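Whiteboards in the Clatley building: surface care, markers and the replacement schedule

Facilities Notes, 5th January

The boards on the second and third floors of Clatley were surveyed before the break. Most of them are in better condition than the complaints suggested. The gray haze that people have been reporting is in nearly every case residue and can be removed. In a small number of rooms the surface itself has worn through, and no cleaning product will bring those back. This item sets out how to tell one from the other, what the cleaning crew will and will not do, and which rooms get new boards in May.

Board types

There are three surfaces in the building. The older rooms on the north side have melamine boards, installed when the floor was first fitted out. The shared project rooms have painted steel. The large seminar room and the two rooms beside it have porcelain enamel on steel, sometimes sold as ceramic steel.

A magnet separates melamine from the other two, as it will not hold on a melamine board. Telling painted steel from enamel is harder by eye. The enamel boards in Clatley all have a maker's plate on the lower right corner of the frame, and the painted ones have none. Hường La has marked the type on the room sheets posted inside each door, so there should be no need to test anything yourself.

The distinction matters when something has gone wrong. Enamel is glass fused to metal and is not affected by alcohol or most solvents. Painted steel tolerates alcohol in small amounts but dulls under repeated use of anything stronger. Melamine is a resin-soaked paper layer on a composite core. Its surface is slightly porous from the start and becomes more so with wear, and once it has opened up, ink goes into it and stays.

How dry-erase ink works

A dry-erase marker contains pigment, a solvent (usually an alcohol), a resin, and a release agent, which is an oily or waxy compound. When the solvent evaporates, the release agent keeps the pigment and resin from bonding to the board. What is left is a dry film sitting on a very thin slippery layer, and a felt eraser lifts it off as dust.

Two things defeat this. One is time. The release agent slowly migrates and breaks down, and a diagram left up for a term will be noticeably harder to erase than one left up for an afternoon. The other is heat. The boards opposite the south windows get direct sun through the winter months, and the worst ghosting in the survey was on those walls. Blinds in those rooms should be down when the room is not in use.
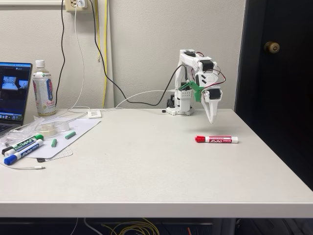

Ghosting also builds from incomplete erasing. Each pass with a loaded eraser spreads a little pigment and release agent across the board. The next layer of ink goes down on top of that, adheres unevenly, and erases unevenly. After enough cycles the board looks gray all over and new writing appears faint or beaded. A board in this state is dirty. It is not damaged, and most of the tickets we closed last term were of this kind.

Erasers are the usual cause. A felt block saturated with dust transfers more than it removes. The blocks in Clatley had not been changed on any regular basis. They have now all been replaced, and the new ones are the layered type, in which the outer sheet of felt peels off when it is loaded. Please peel the sheet and put it in the trash. Do not wash the felt and return it wet to the tray.

Testing a stain

Before sending in a ticket, try the following on a small patch at the edge of the board.

Erase the patch dry with a clean eraser.
Wipe it with a damp microfiber cloth and let it dry fully.
If the mark remains, wipe it once with the blue-label board cleaner kept in the supply closet on each floor.
Dry the patch with a second cloth.

If the mark is gone after the third step, the whole board needs a wet clean, and the crew will do it on request. If it remains, draw a short line over the clean-looking patch with a fresh marker, wait a minute, and erase it. A line that comes off completely means the surface is sound and the stain is something other than dry-erase ink. A line that leaves a trace of itself means the surface has worn. Put the result on the ticket, along with the room number and the board type from the door sheet. A ticket that says only "board won't erase" will be answered with a request to run the test.

Permanent marker

The method of writing over permanent ink with a dry-erase marker and erasing both together does work on enamel and on painted steel in good condition. The fresh solvent softens the old ink and the release agent comes up with it. It should be done promptly and in small sections. On melamine it works poorly, and repeated attempts push dissolved pigment deeper into the surface. For permanent ink on a melamine board, leave it alone and send a ticket.

The permanent markers have been moved out of the whiteboard supply drawers and are now in the label and packing drawer. Several of the incidents last year involved the two kinds being stored side by side in barrels of the same shape and color.

Products to avoid

Abrasive pads and melamine foam sponges are not to be used on any board. The foam is a fine abrasive. It gives a very clean result the first time and removes a little of the gloss each time after that, and the two boards in the worst condition in the building had both been cleaned this way for years.

Acetone should not be used on painted steel or melamine. Glass cleaner with ammonia is unsuitable for painted steel. Furniture polish and car wax have both been tried by well-meaning users. Either will make a worn board erase smoothly for a week or two, after which the coating picks up pigment and has to be stripped, usually taking some of the finish with it.

Hand sanitizer will remove ink, but it contains gelling agents and moisturizers that leave a film. If you have used it, follow with a damp cloth.

Marker storage

Markers should be stored flat. Stood tip up, the pigment settles away from the nib and the marker writes pale even though it is nearly full. Stood tip down, the nib floods and the first strokes run. The wall trays at Clatley hold markers horizontally and are the right place for them. The upright cups that have appeared on some desks are not.

A cap should click. A marker left open for an hour or so may recover if it is capped and laid flat overnight. One that still writes dry the next day should go in the collection box, since a dry nib is hard and will mark the board surface under pressure. Please do not put it back in the tray.

Chisel tips are being stocked as standard. Bullet tips will be available on request for rooms where people write small. Low-odor ink is standard throughout, and solvent-heavy markers will no longer be ordered for enclosed rooms. Low-odor ink takes slightly longer to dry. Erasing it within a few seconds of writing will smear it, and this accounts for a number of the remarks about the new stock.

Cleaning schedule

The crew will erase and damp-wipe every board in the shared rooms once a week, and do a full wet clean once a month. Anything that has to stay up should carry a "save" note with a name and an end date. Undated notes will be treated as expired. Work that needs to stay longer than a week is better photographed and erased, for the reasons given under ink above.

Trays are emptied at the same time. Ink dust is fine and gets onto sleeves and into keyboards, so please do not blow the trays clear.

Replacement in May

The melamine boards in rooms that failed the line test will be taken down in May and replaced with enamel. Ragnarsson has the contract for both supply and fitting. The budget is for boards only and does not include moving outlets or repainting beyond the mounting area. Old boards are slightly smaller than the new ones, and in most rooms the new frame will cover the previous fixing holes.

Arnar Hauksdóttir is scheduling the room closures. Each room will be out of use for one day. Groups with a standing booking will be moved to an equivalent room where there is one, and will hear from Arnar directly. Painted steel boards are not part of this round and will be surveyed again next winter.

Requests for a particular board size or mounting height should reach Arnar before the order is placed. The standard height suits a person standing. Two rooms have already asked for a lower mounting so that the board can be used from a seat, and those requests have been accepted.

Questions about cleaning products go to Hường La. Empty or dry markers go in the collection box beside the second-floor printer.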